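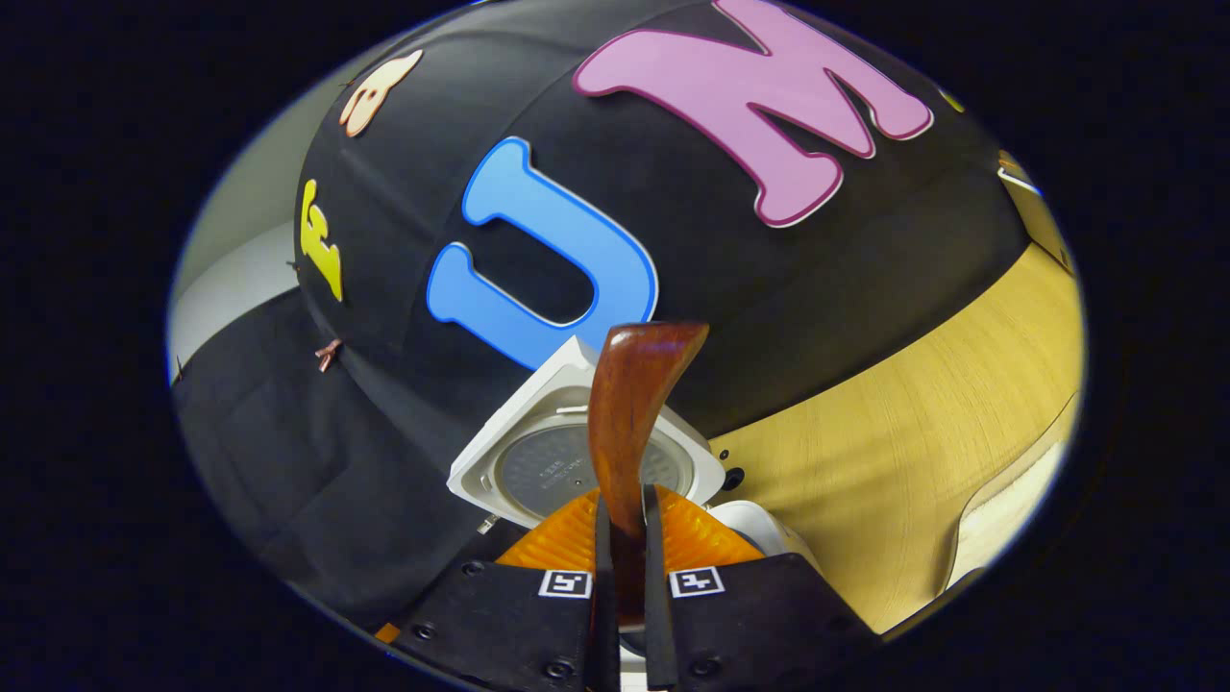

Ticket: Scheduled exports from Flistar arriving with dates shifted by one day
Status: Resolved
Raised by: Begoña Nieto
Assigned to: Rangi Ruawai
Priority: 2
Affects: Flistar export module, Sorneck site

Problem as reported

The nightly stock export from Flistar is picked up by the Heder import job and loaded into the reporting tables. Rows created in the evening show a received date one day later than the date on the Flistar screen. Rows created during the working day are correct. First noticed by Begoña when the September goods-in totals did not agree with the paper dockets. The Faulkner site runs the same version of both products and does not have the fault.

Initial checks

Export file opened in a text editor, not a spreadsheet. The received column already holds the wrong date, so the import job was ruled out at this point. File size and row count match the export log.

Time on the Sorneck application server compared with the Faulkner one. Both agree to the second. Time zone is set the same on both.

Begoña sent three docket numbers. All three were booked in after 20:00. The screen shows the correct date for each, the file shows the following day.

Attempt 1 – restart of the export service

Service stopped and started by Kane Rutherford. Test export run by hand straight afterwards. Dates correct in the file, including the three dockets. Ticket put on hold pending the overnight run.

Overnight run wrong again. Ticket reopened.

Attempt 2 – compare manual and scheduled runs

Same date range exported twice, once by hand from the admin screen and once by setting the schedule to fire at 14:20. Files compared line by line. The manual file is correct. In the scheduled file, every row with a booking time of 20:00 or later is a day ahead.

The restart in attempt 1 therefore made no difference. The test after it was a manual run and would have been correct anyway.

Attempt 3 – service account

Manual runs use the locale and time zone of the logged-in user. Scheduled runs use the profile of the service account. On the Faulkner server that account has no profile of its own and falls back to the system setting. On the Sorneck server it does have one, left over from the migration, with a fixed offset of four hours ahead. A booking at 20:00 becomes midnight and the date rolls over. The time part is dropped when the column is written, so the offset itself never shows in the file.
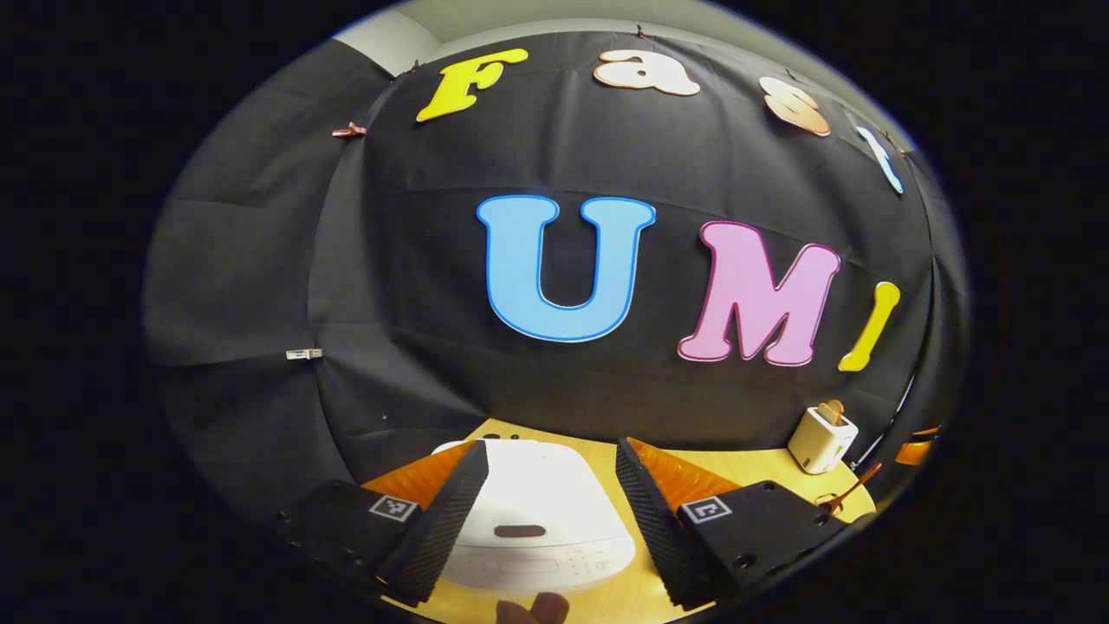 Fix applied

1. Export schedule suspended.
2. Existing profile for the service account copied to the admin share and renamed.
3. Time zone entry removed from the live profile. Nothing else in it was changed.
4. Export service restarted. The profile is only read at start-up, so an edit without a restart has no effect.
5. Scheduled run set to fire at 15:10 against the same date range as attempt 2. File identical to the manual one.
6. Schedule put back to its normal time and enabled.

Correcting the loaded data

Murray McKinnon asked whether the bad rows could be moved back a day with an update statement. Not advised – the reporting table has no booking time, so evening rows cannot be told apart from rows that really belong to the later date. The affected period was exported again and reloaded in full.

The first reload stopped with a duplicate key error. The Heder job loads in batches of 1,000 and does not clear the target range unless the replace flag is set. Flag set, job run again, finished without errors in 12 minutes. Flag then cleared.

Begoña has checked the September totals against the dockets and they agree.

Follow-up

Overnight runs watched for 7 nights. No shifted dates.

Tegan Quinlan to add the service account profile to the migration checklist.

Request raised with the Flistar supplier to write the full date and time to the export file. No reply yet, tracked separately.

Closed by Rangi Ruawai, 16:45.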